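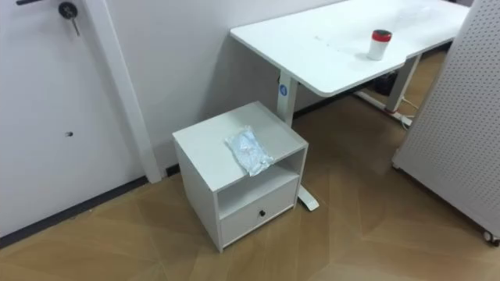
Year 4 residential at Vellach: your questions answered

I've had so many lovely questions at the gate and by email since the letter went home that I thought I'd put the lot in one place. I'm Mrs Ruchti (Aurelia Ruchti, Year 4 class teacher, for anyone new to us) and I'm leading the trip again this year. If yours isn't here, just ask!

When do we need to pay the deposit?

By Mar 28, 2026, please. The deposit is £50 and goes through the school payments page in the usual way. The rest can be paid in one go or in bits, whichever suits you. If money is tight, have a quiet word with me or with Mrs Marti in the office. We have a small fund for exactly this and we're very discreet.

Where are the children staying?

At the Eder centre, just outside Vellach village. It's 248 miles there and back on the coach, so yes, it's a fair old journey, and yes, we do stop for the toilet. I'm bringing the quiz book. Suggestions for songs are welcome, but I reserve the right to say no to some of them.

Who is going with them?

Me, Mr Camenzind from Year 5, Jonas Gasser (our teaching assistant) and Hannelore Marti, who is leaving the office for three whole days to come with us. Mr Camenzind and Mrs Marti are both first aiders.

Can my child share with their best friend?

I ask everybody to write down three names and I promise they'll get at least one of them. I can't promise more than that, I've tried and it ends in tears (mine). Rooms are sorted a week before we go and I don't tell the children until we're on the coach.

What about the hill walk?

We go up Delgate on the second day if the weather is kind. The top is 1,379 feet, but we start from the car park, which is already at 800, so it isn't as bad as it sounds. Last year every single child got up there, and we had our sandwiches out of the wind behind the big wall. Trainers with a decent grip are fine. Please don't buy walking boots specially.

My child is a fussy eater. Will they be all right?

Almost certainly! There's toast and cereal every morning and always a plain pasta or jacket potato in the evening. Allergies and medical diets need to go on the pink form, even if you're sure we already know.

Can they bring a phone or a tablet?

No, sorry. Cheap cameras are fine, and so are books, cards and one cuddly toy (most of them bring one, so tell yours not to be shy about it).

How much spending money?

£5 in a named purse or envelope. The shop sells pencils, rubbers and a surprising amount of fudge.

What if they get homesick?

A few always do, usually at bedtime on the first night. We have hot chocolate and a story, and one of us sits up on the landing until they're all asleep. If a child is really unhappy I'll ring you, whatever the time.

My child doesn't want to go. What happens then?

They'll come to school as normal and join Year 5, who are making their Plurholm village out of cardboard that week, so they won't be short of fun. Do come and chat to me first though, as it's often one small worry that we can sort out together.

Mrs Ruchti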